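Trullero Floral Wrapping Paper, Pink on White

We have carried a lot of gift wrap over the years at Gamville, and the Trullero floral is the one people keep coming back for, sometimes years after they bought their first roll (one customer still had the end of hers tucked in a drawer and mailed us a scrap of it to be sure she got the same thing again!). It's a white paper with a pink flower print, cheerful without being loud, and it suits a baby shower just as nicely as a birthday or a jar of jam for the neighbors.

Veerle Boersma drew the pattern for us at her kitchen table one November, and we've kept it just as she made it. The flowers run in every direction, so there's no right way up, and you can turn a leftover piece sideways to cover a small box.

It's a soft sheet that creases easily, and plenty of our customers like it best scrunched up, as a bed for soaps or cups, or gathered loosely around a bunch of flowers. The pink shows up very prettily against a light brown wooden surface, creases and all. 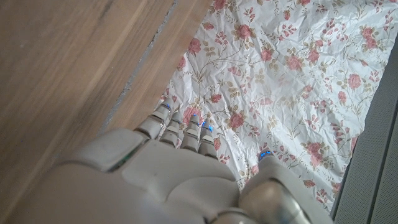
Sizes and packs

Flat sheets come in packs of 4 or 16, folded once. The roll is 9 feet long, enough for nearly 200 inches of narrow strips if you cut it down the middle and like to make bands for plain boxes. If you're wrapping something large, please go for the roll, as the fold in the flat sheets does show.

Keeping it nice

Store it dry and out of the sun, because pink fades before anything else does. Small creases can be pressed out with a barely warm iron and a dish towel laid over the top. Ordinary clear tape holds well, but go gently if you want to peel it off again.

Goes well with

Wan cotton ribbon in cream or moss, and the Bravside plain gift tags, which come with their own string. Orders for all three can be packed together in one box, just leave us a note at checkout.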